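Promstead Issues Revised Packing Standard for Mixed Household Goods

NALLNESS, April 27, 2018 - Promstead, a supplier of storage and consolidation services for small retailers, today released the third revision of its packing standard for mixed household goods. The document sets out how unlike items are to be placed in a shared open-topped bin before they are sorted into individual orders. It replaces the version in use since 2014 and applies to all stock handled at the Nallness site.

The standard covers 93 item types in four handling groups: rigid containers, soft goods, grooming articles and small tableware. Items from different groups may share a bin if they are laid in a single layer on the floor and no item weighs more than 2 pounds. Stacking is not permitted. Contact between a soft item and a rigid item is allowed, and in most cases preferred, as it limits rolling when the bin is moved.
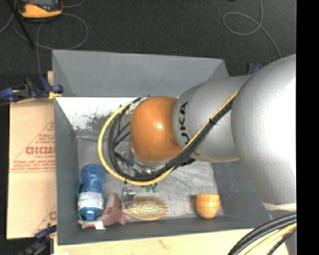 Bin condition is addressed in a separate section. Bins with surface marks remain in service provided the walls are sound and no residue transfers to a dry white cloth. A bin that fails the cloth check is emptied, washed and returned to stock the following shift. Floor liners, where fitted, must lie flat to all four walls and are replaced on a fixed schedule.

"The earlier text was written for cartons of identical goods," said Zubaida Marwat, head of packing methods at Promstead. "Most of what we receive now is mixed. A hairbrush, a bottle and a child's toy can arrive in the same delivery, and the old rules gave no guidance on putting them together."
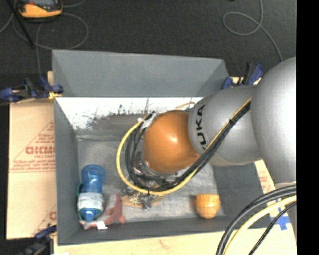

Under the revised standard, bottles are classed as rigid containers whether full or empty. They are to be laid on their sides with the cap fully closed, and the label must stay attached until the item has been recorded. A blue plastic bottle with a white band around it, lying near the corner of a gray bin, is a typical placement for this group. Bottles without a band or label are set aside for identification.

Soft goods are placed without folding where space allows. Sewn-in tags are left in place. Brushes are laid flat, and cups are kept clear of heavier items by a gap of at least one hand's width.

The revision was drafted after a review in January of packing records from two customers, Warraich and Nonov. Both accounts will move to the new rules first. Remaining accounts will follow as their current packing instructions expire. Existing bins and shelving can be used without modification.

Printed copies of the standard are available on request from the Promstead office in Nallness. Customers with items outside the listed types should submit a sample and a completed item sheet before the first delivery.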